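The Second Release

The Office of Household Systems at Omisdale kept its records in the order in which they were received, and for that reason the complaint concerning the planner was filed ahead of the planner itself.

Crescencio Robles had been appointed to review it. The software, called Prudo, had passed 429 of its scheduled checks, and the Office had been informed that it was ready. The complaint ran to a single line. It stated that Prudo did not know when to stop looking.

Robles read the logs with care. Given a garment, the planner was to choose a grasp point, score it, and pass it to the controller. With a towel it did this promptly. With anything thick and folded, it proposed a point, lowered the score, and proposed another. In one entry it had considered 146 points and submitted none. The reason field, which accepted free text, contained the word "inside."

He requested the views attached to the entry.
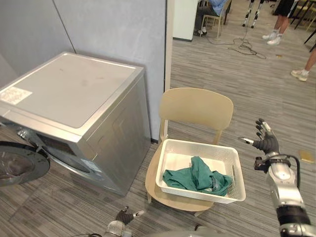
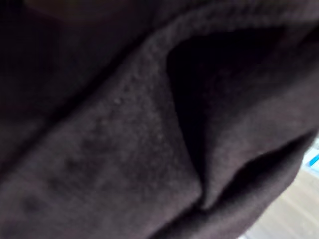 ARKSIDE, January - The reviewer begs to report that the fault has been traced to the depth estimate. Where cloth turns back on itself, the planner reads the dark interior of the fold as a place of unknown extent. It has been instructed to map unknown places before acting. It is therefore obeying its instructions.

Two remedies are available. The first is a limit of 25 proposals, after which the best score is sent to the controller without further search. The second is to permit the planner to mark a fold as unknown and proceed.

The reviewer recommends the second. He is aware that the Barrios branch prefers the first, and that it is cheaper.

Robles signed the report and sent it by the evening post. The Office adopted both remedies, as it generally did, and the new release was installed before the month was out.

The next log reached his desk at 7 a.m. Prudo had chosen a point on its third proposal. In the reason field it had written, "Unknown. Proceeding." He initialed the page and placed it in the file, behind the complaint.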